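The Wall by the Door

Bags pile up. Anyone who has opened a closet in December and had a heap of totes slide out onto their feet knows how it goes. They come home from conferences, grocery stores and shoe boxes, and they end up inside one another until the outermost one can't be closed.

Kirsten Doucette emptied her own hall closet last winter and laid the contents on the living room floor. She had 106 bags. A few had broken zippers, one still held a library card from a town she had left, and most were black. She kept 40 and gave the rest to a school rummage sale in Bremside, where she lives on the second floor of a narrow brick building with no coat room.

What she did with the 40 is simple enough. The flat ones went on the wall, on small white adhesive hooks. The soft ones that won't hold a shape went into a drawer. A bag that gets used daily has a hook of its own, at a height where it can be taken down with one hand while the other is busy with keys.

The choice of hook matters less than people think, she says, and the wall matters more. Adhesive hooks want smooth paint that has had time to cure. Fresh paint comes off with the strip. Textured wallpaper barely holds at all. She wipes the spot with rubbing alcohol, lets it dry, presses the hook for a full minute and then leaves it alone overnight before hanging anything.
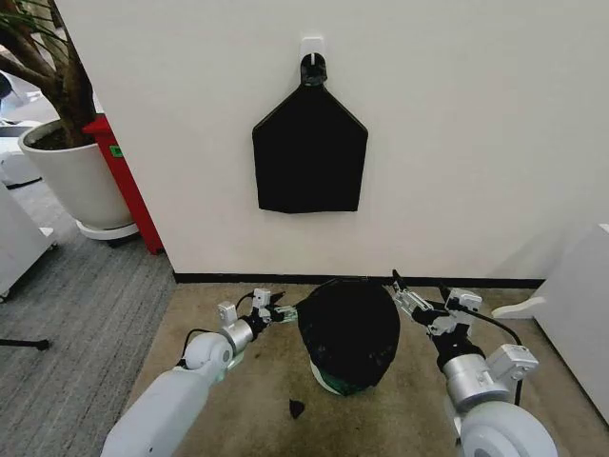
Weight is the other thing. An empty bag weighs next to nothing, and a small hook will carry one for years. The trouble starts when a person comes home tired and hangs the bag up full. A water bottle, a charger and a paperback are enough to peel a light-duty hook off a painted wall, usually at night. Doucette's rule is that bags are emptied before they go up. She keeps a tray on the shoe cabinet for whatever comes out of them.

Mutau and Cletier both make hooks in the small size, and she has used the two brands side by side. The Mutau strip stretches more cleanly when it is time to take it off. The Cletier is cheaper and has a slightly deeper lip, good for a thick loop. A bag with a thin loop will sit on either one.

Bags without a loop are a nuisance. Some can be hung by a strap, but a long strap drops the bag almost to the baseboard, where it gets kicked and collects dust. A short piece of cord, sewn in at the top seam, fixes that in ten minutes. Ní Mhurchú, the repair shop two streets over, will do it for people who don't sew. The shop put loops on 235 bags last year, according to the tally taped up by its register.

Then there are the slippery ones, the shiny packable bags that never lie flat. They can be folded in thirds and rolled, and they will be round again by evening. Doucette gave up rolling hers. She presses the air out from both sides, tucks the opening under and puts the bundle away before it has time to spread.

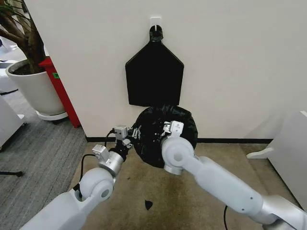 Shoaib Hashmi thinks the drawer is a mistake. Anything soft that goes into a drawer is forgotten, he argues, and a new one gets bought the next time it rains. He would rather see the crumpled bags stuffed into a single larger bag and hung by the door with the others, even if it looks lumpy. He also doubts the overnight wait. His own hooks went up in an afternoon and two of them are still there.

Doucette concedes the point about forgetting. She has since moved the drawer bags to an open basket under the coats, and she goes through it when the seasons change. Anything that hasn't left the apartment since the last time goes in the donation pile.

The floor underneath needs some thought too. A mat near the door catches grit from the bottoms of bags as well as from shoes, and a light-colored one will show all of it. She shakes hers out over the back railing and scrubs the marks with dish soap. Some of them stay.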